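From: Lizelle Shezi
To: stuluston-household list
Subject: Re: stiff towels and the new water supply
Date: November 2021

Illia Stetsiuk wrote:
> We moved over to the new town supply in October with the rest of
> the east side. Ever since then our towels come out of the wash
> stiff, and the white ones are going gray. I have tried more
> detergent (Clukero, the powder) and I have tried hotter water.
> More detergent seemed to make it worse. My neighbor says to get a
> softener and the Flestari people quoted me for one, but I rent and
> I would like to know if there is something cheaper to try first.
> Also, is it true that vinegar ruins the machine? I have read both.
>
> The kettle is furring up too, if that matters.

The kettle matters. It means your water is hard, and the rest follows from that. We have been on that supply for two years on the north side, so I can tell you what worked in our house. Everaldo Amaral covered some of it here last winter, but I couldn't find his message in the archive.

Start by using less powder. With hard water and a full scoop, a fair amount of it never rinses out. It stays in the loops and dries there along with the minerals. I would guess that is most of the stiffness. Before you change anything else, run a load of towels with no detergent at all and look through the door during the wash. If you see suds, that is old soap coming out. Ours took three washes before the water stayed clear.

After that, go to half a scoop and add two tablespoons of washing soda. Washing soda, not baking soda. The hardware store on the square has it. Vasconcelos used to carry it but the last few times I went they only had the scented kind, which costs twice as much and does the same job.

On vinegar: I don't think anyone has settled it. Half a cup in the rinse now and then has done our machine no harm that I know of. Welington Camargo, who fixed our drum bearing, told me he doesn't like it in every load because of the rubber door seal. So I do it once a month. Never put it in with bleach, and don't put it in with the washing soda either, they cancel each other out.

Skip fabric softener on towels. It makes them feel nice and then they won't soak anything up.

Drying makes more difference than I expected. Shake each towel hard when it comes out of the machine, hold it by the hem and snap it a few times. Then hang it. If you have a dryer, ten minutes on low at the end is enough to loosen it up. We dry on a line in the yard until it gets too cold and then on a rack in the hall. The rack ones are always stiffer. I think it's the lack of wind.
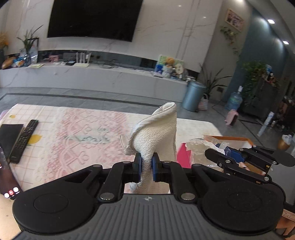
White towel, textured weave, hemmed edge at the top.

You asked about the graying. Some of that is the same leftover soap holding on to dirt. A long soak helps -- overnight in the tub with washing soda and the hottest water you have, then a normal wash. If they are still gray after two rounds, I'd call them cleaning rags and stop worrying about it. Keep whites by themselves, which you probably do already. And check that the machine is not overloaded. I had to learn this one. A full drum does not rinse well no matter what you put in it.

As for the softener, I would wait. Flestari quoted us too, and the price was for the unit only, with the plumber and the salt on top. For the record, our water meter went up by 646 gallons the month I was doing all the extra washes, against our usual roughly 3000 for the month, so the rewashing isn't free. But it is a one-time thing and still far cheaper than the unit. If you do end up asking your landlord, ask about the water heater at the same time. Scale in the heater is his problem and he may care more about that than about your towels.

The other thing people forget is everything in the living room. Cushion covers and throws get the same treatment in the wash and they show it later, when they start to feel scratchy. I do covers inside out, half a scoop, cool water, with a second rinse. Quilted things need the second rinse most of all. The filling holds on to soap, and you can't see it until it dries with a tide mark around the stitching. Dry them flat if you have the floor for it. 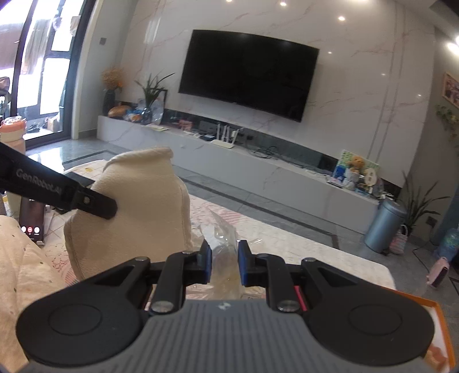
Cream cushion on the sofa, with a dotted quilted blanket in the corner.

Light colors like these are a pain on our water, but I would not buy darker ones on account of it. Dark covers get white streaks from undissolved powder. If that happens to you, dissolve the powder in a jug of warm water first and pour it in.

Edileuza Portela has test strips left over from when she was checking her well and said she would give some away. Write to her off list. It would be good to have a number from the east side. Mine is taped inside the laundry cupboard and I will post it when I'm home.

For the kettle, citric acid, one tablespoon, boil, leave an hour, rinse twice.

Lizelle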